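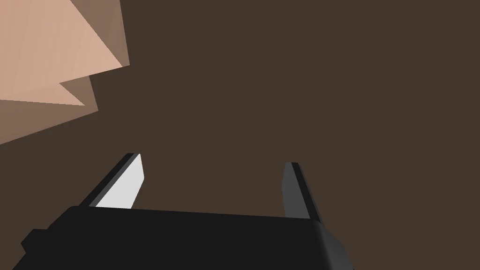 I've been reading soccer relegation stories for longer than I'd like to admit, and what started this section was a hunch that fans bail on a sinking club much later than the papers say they do. You see the same line every spring: half the seats empty, the faithful gone, the ground like a morgue. So I got hold of the gate counts for Konunden, who went down after a truly miserable season, and plotted them match by match. I was expecting a slope. What I got was closer to the big flat brown surface in Figure 1, one even stretch with nothing to catch the eye, and then a jagged bit off in a corner. The jagged bit is November, when the club changed managers and a Thursday night cup game was thrown into the mix. Apart from that, the line hardly moves.

Figure 1. Rendered view: plain brown surface, with a faceted tan object at upper left and gripper fingers at the bottom.

Now, Konunden is a small club (their average home gate was 2,455, counting season tickets), and small clubs have a stubborn core. I went through the away end too, which I thought would crack first, what with the gas money and the long drives home after another loss. It did dip, but only for 4 matches, and all of those kicked off at lunchtime. I wouldn't hang much on that.

Sostard was the other club I looked at, and they're a different animal. They'd been up in the top division for ages, they had the bigger ground, and people there had gotten used to winning. Their gate fell by about 2,000 between the opening day and the last home match, so there's your slope! But most of that drop came from single-match buyers. Season ticket holders kept turning up nearly as often as before, even in the weeks when the team couldn't buy a goal. 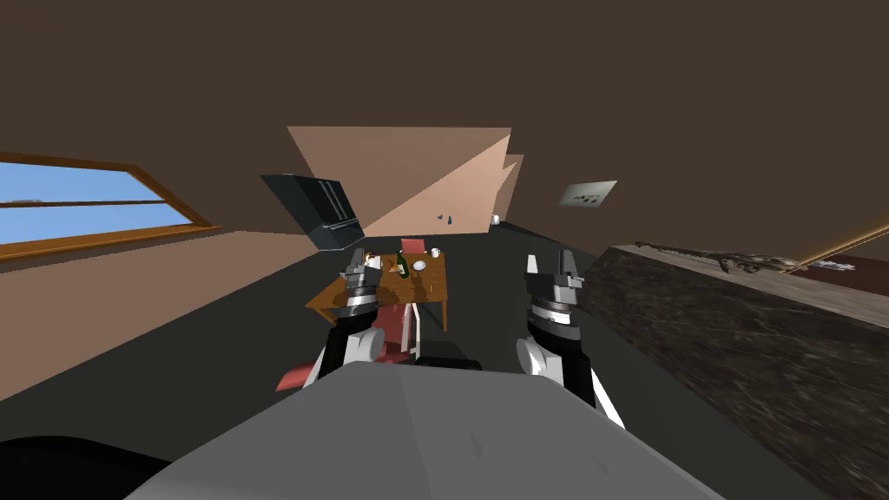 That split matters for the survey answers, because the two groups talk about the team in completely different ways. The single-match people talked about value: the price, the parking, whether the kids would get bored. The season ticket people talked about who they sat with. I'd read something close to this in Rastogi, though that work was on hockey crowds and I wasn't sure it would carry over. It did, more or less. Ollden, on the other hand, argues that a losing run wears down everybody at the same rate, and I just can't make these numbers say that for either of the 2 clubs.

One thing I'd do differently is the timing of the survey. We asked our questions after relegation was already settled, and I suspect some folks remembered themselves as a bit more loyal than they'd been in the cold months. The gate counts don't have that problem, so wherever the two disagree I've gone with the gates. The next section takes up ticket renewals over the summer.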